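Notebook, damp buildings, January
Midwood, back bench

Started at 7:40 because I couldn't wait to see the loggers. They've been sitting in the Kuipers basement over the holidays and I've been dying to know whether the wall behind the shelving really is the trouble spot or whether we've been staring at the wrong wall since fall. It's the wrong wall! Or at least the less interesting one.

North wall, behind shelving: humidity goes up at night, comes down by mid-morning, never stays up long. East wall, down low by the old coal door: climbs and just stays there. Days at a time. The curve is so flat I thought the logger had died, so I breathed on it back at the bench and it jumped right away. Logger is fine. The corner is damp.

That fits the smell. Helmi Keskinen said back in the fall that the smell was strongest by the coal door and I wrote it down and then did nothing with it. Sorry Helmi, you get first pick of the next site.

Spore traps
Two rounds from the same basement, same pump, same height off the floor. Counts per cubic meter: 3000 by the coal door, 2000 in the middle of the room, 600 outdoors on the front step. Outdoor number is low, as it should be this time of year with everything frozen, so the indoor counts stand out more than they would in summer. I'd love a repeat in spring to see how much the outdoor air muddies things.

Don't read too much into the gap between the door and the middle of the room. Single samples, and I walked past the pump at least once during the second one (I know, I know). What I do trust is that both are well over the step.

Tape lifts
Did these after coffee. Lift from the coal door frame is gorgeous under the scope, long chains, loads of them, some still attached. Looks like a Cladosporium to me but I want a second pair of eyes before it goes in the report. Lift from behind the shelving is mostly dust and skin flakes with a stray spore here and there. Lift from the joist is a mess, too much grime, couldn't focus on anything. Redo with less pressure.

Note for anyone doing lifts: press once, peel slowly, don't rub. I rubbed the joist one and that's why it's a mess.

Drywall coupons
The Brova chamber held its humidity all the way through this time, new door seal is great. Painted coupons: nothing visible. Bare paper face: gray fuzz starting at the cut edges and working in. Same pattern as the last batch, so the cut edge is where to look first. I've started a new set with the edges sealed in wax to see if that slows it down. Very curious about this one!!

Chamber is at 25 C. Please leave it there. If you open it, write the time on the sheet on the door, even if it was only for a second.

Cloth
Haven't started the textile set but it's next. People keep asking what to do with curtains, coats and cushions out of a musty room and we keep giving them the same vague advice. I want to compare plain washing, washing plus full drying in sun, and drying only. Ribbed weaves interest me most. My hunch is that the grooves hold more dust than a flat weave and the dust is what the mold feeds on. Only a hunch so far.

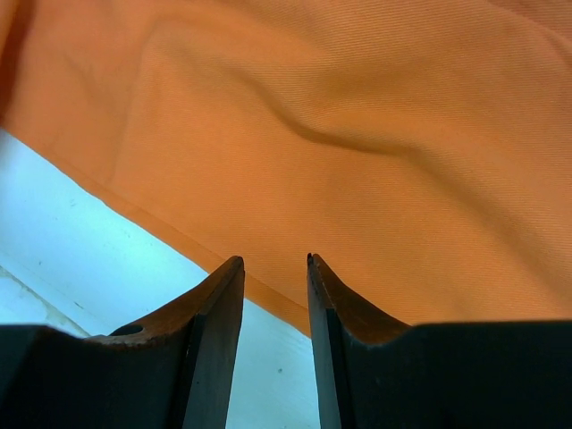 Orange cloth, fine ribbed weave, with the long wrinkle.

Plan is to cut swatches, dust half of them with the sieved house dust from the Deneo jar, leave the other half clean, and run them next to the wax-edge coupons. Need to work out how to hang them so they don't touch. Binder clips rust in there, tried that. Nylon line maybe?

To do
- Second read on the coal door lift (Helmi?)
- Call Kuipers about the east wall. Ask if the downspout on that side was ever moved, and whether the ground slopes toward the door
- Move one logger from the north wall to the coal door, up high this time, so we have a top and bottom for that corner
- Redo joist lift
- More agar plates, we're down to the last sleeve
- Sieve more dust, Deneo jar is nearly empty

4:15, checked the wax coupons before leaving. Nothing yet, obviously, they went in this morning. Will check again tomorrow anyway.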